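I'd been trying to get Rokeya Liyanage on the phone since October, and when she finally had a free morning she told me to skip the phone and come out to Matavport. So I did, and I got lost twice, and she had tea waiting anyway.

Rokeya runs the floor side of Junidetti, which handles clean linens for hotels and a couple of clinics. She started as a folder. "I folded for 13 years," she told me. "My mother thought I'd married the table."

Now part of her team spends its shifts teaching folding and sorting to the machines, with a pair of hand-held grippers instead of bare fingers. The project is called Jatargate, and when I visited they had 538 sessions saved.

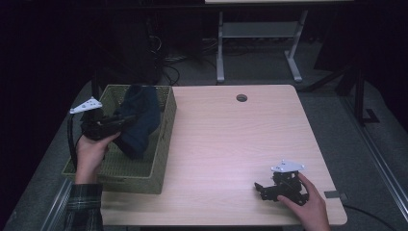

I wanted to know what it does to a person who's been quick with her hands for years to be slowed down like this. Rokeya laughed for a good while. "You feel like a baby with a spoon!" Everyone hated the first week, she said. You pick up a piece of dark blue cloth out of a basket, which you could do asleep, and suddenly you have to think about where the jaws go and how much of the fold you've got. She likes to get people started on baskets with low sides (the deep ones make them grumpy).

Ikhsan Tjoa joined us halfway through the tea. He's been at Junidetti for three years and he was a lot less cheerful about it. "I asked straight out if I was training my replacement," he said. "They said no, and I said okay, write it down." They did write it down, in a letter that promises the 29 people on the floor their hours through next year. He keeps a copy in his locker. After next year, he doesn't know, and he said so in front of Rokeya, who nodded.

What has changed already is the pay. Teaching shifts pay a bit more, and at first only the younger folks signed up. Ikhsan thought that was unfair to people like his friend Usmani, whose wrists are bad, so now the shifts are shorter and there's a rotation.

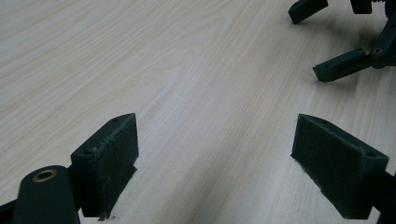

Who decides when a task is ready to hand over to a machine? The floor team does, by a vote at the end of the month, and a manager can't overrule it without a meeting.

"We turned down fitted sheets," Rokeya said, very pleased. "Let them come back when they can do a corner."

Ikhsan had to get back before his break ran out. He's putting in for the maintenance course next, if they open another spot.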